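Section 6. Changing Over a Bench to Shared Work

Read this section before the first shift on which the Sernis cell runs with people at the bench. It covers the bin-lining and tidy-up bench at the Caledcombe site. Packing lines are covered in Section 7.

6.1 Who does what after the changeover

The cell takes over the repeated part of the job: picking up, moving and setting down small containers. People keep the parts that need judgment. These are fitting liners, checking for damage, clearing faults and deciding when a container should be thrown out.

The bench lead (Hadiza Chukwu on days, Roman Dudek on nights) stays in charge of the bench. The cell does not set the pace. If the queue backs up, the lead may slow the cell or stop it without asking the controls team first.

6.2 Setting up the bench

1. Press PAUSE on the bench panel and wait for the steady amber lamp.
2. Clear the work surface of tools, cups and paper.
3. Lay the white cover sheet flat and smooth out any ridges.
4. Put one container on the sheet, open side up.
5. Fit the liner and fold the extra down over the outside of the rim.
6. Step back behind the floor line and press RESUME.

Note: Containers with printing on the front are handled the same way as plain ones. The printing does not have to face the operator.
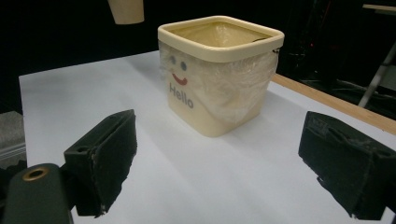
Liners cause more stops than anything else on this bench. In the trial at Urkesar, the cell handled 1,000 containers and stopped for a person 300 times, mostly over liner folds. Expect to be called over often in the first weeks. A stop is not counted against the operator on shift.

6.3 Clearing a stop

1. Press PAUSE, even if the cell is already still.
2. Look at the container before you touch it. If the liner has slipped, refit it. If the rim is cracked, take the container out of use.
3. Check the finger pads. Light wear along the edges is allowed. Report a pad that is lifting or has a bare patch on the gripping face.
4. Enter the stop in the Akande log using the code on the panel.
5. Press RESUME from behind the floor line.

CAUTION: Do not reach between the fingers while the lamp is green. They can close without warning.

CAUTION: Do not pull a liner free while the cell is holding it. Use RELEASE on the panel.

6.4 Breaks, rotation and training

No one should watch the cell for a full shift. Rotate every two hours – more often if the operator asks. Operators moved off hand lining keep their grade and shift pattern while they train. Training is done on paid time with Manju Kanaujia and has to be signed off before anyone clears stops alone.

Pad changes are done by Ikechukwu Nnaji's team after 672 hours of running, or sooner if a pad has been reported. Operators do not change pads.

Questions about job changes go to Bello Omoregie, not to the controls team. The next review of the rotation is in July.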